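# La mesa de billar donde aprenden las pinzas

Llegué a Cenivthorpe a las cuatro de la tarde con la idea de ver un laboratorio y me encontré un salón con cortinas, sillones y una mesa de billar. Cremilda Araújo, que coordina las demostraciones de Ludance, me dio un café y me advirtió que no pisara los cables.

Lo que hacen tiene su encanto – una persona coge una pinza de mano, repite una tarea doméstica muchas veces y de esos movimientos aprende luego el robot.

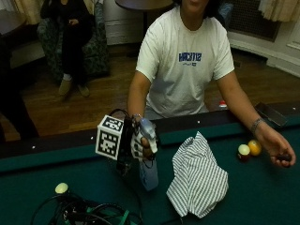 *Mano izquierda en el mando, tela de rayas sobre el tapete.*

A mí me dejaron probar, ¡menudo desastre! Quise pinzar la tela por el pico, como haría con mis propios dedos, y se me escapó dos veces. Cremilda se reía: los novatos tiramos de muñeca y el movimiento tiene que salir del codo. 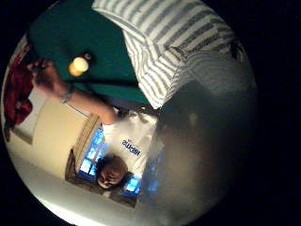
**¿Y por qué no programarlo directamente?**
Porque una tela arrugada nunca cae igual, y escribir una regla para cada pliegue sería eterno. Resulta más práctico enseñar muchos casos a mano.

En abril el equipo juntó 1236 demostraciones, y Cremilda descartó 37 por tirones o dudas a mitad de gesto. Me enseñó una de las malas en el portátil y yo, la verdad, no le veía nada raro (ella sí, enseguida). Dice que al cabo de un rato el brazo se cansa y que entonces 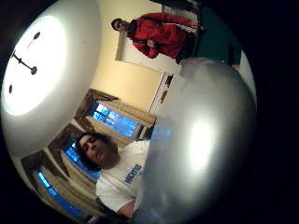 conviene parar, aunque la tanda vaya bien. Ellos cortan cada 20 minutos, meriendan algo y vuelven. Me pareció un horario estupendo.

También hablamos de Novetti, la otra casa con la que comparten datos, que prefiere el control remoto: el operador mueve unas palancas y el brazo obedece al otro lado de la sala. Más lento, según ella, pero el robot se equivoca con su propio cuerpo y eso también enseña.
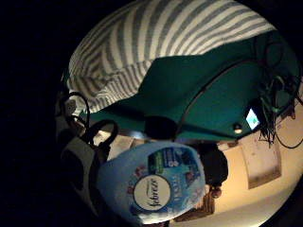 ## Lo que queda por doblar

La siguiente prueba será con el brazo Vaněk y ropa de verdad, sacada de un cesto. Cremilda quiere empezar por las toallas. Yo le pedí que me avisara cuando lleguen a las sábanas bajeras, que en mi casa siguen acabando hechas una bola en el armario.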